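4. Teaching the insertion test

Read this section after the arm is fixed to the bench and the Hava controller starts without errors. You need the shape board and the blue hexagonal prism from the Dedix kit.

4.1 Approach height

1. Set the speed to 23 percent.
2. Close the gripper on the prism near its upper end.
3. Move above the board and stop before the prism touches it. Save this point as HOVER.

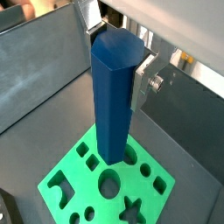
4.2 Alignment

4. Jog in small steps until the lower end is over the hexagonal hole. The wrist view looks down at an angle, so please check from the side also.

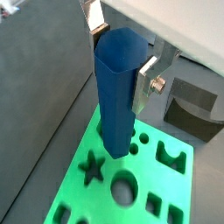
Figure 4-2. Prism held above the green board.

CAUTION: Keep your hands out of the bin when the motors are on. Set the force limit to 60 before the next step.

5. Lower the arm slowly until the prism meets the hole. Save this point as ENTRY.
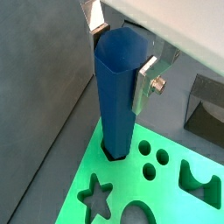 Grip force is the setting which most home builders make too high. Start with 70 on the Kallio scale and go up by 2 only if the part slips. With a hollow part like this prism, open at the top, too much force can bend the walls – then it will not fit well.

6. Open the side camera window and compare the prism with a vertical line on the screen.

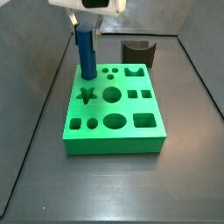 If the angle is wrong, go back to HOVER and repeat from step 4. Do not correct the angle while the part is inside the hole.

7. Save the program under a new name.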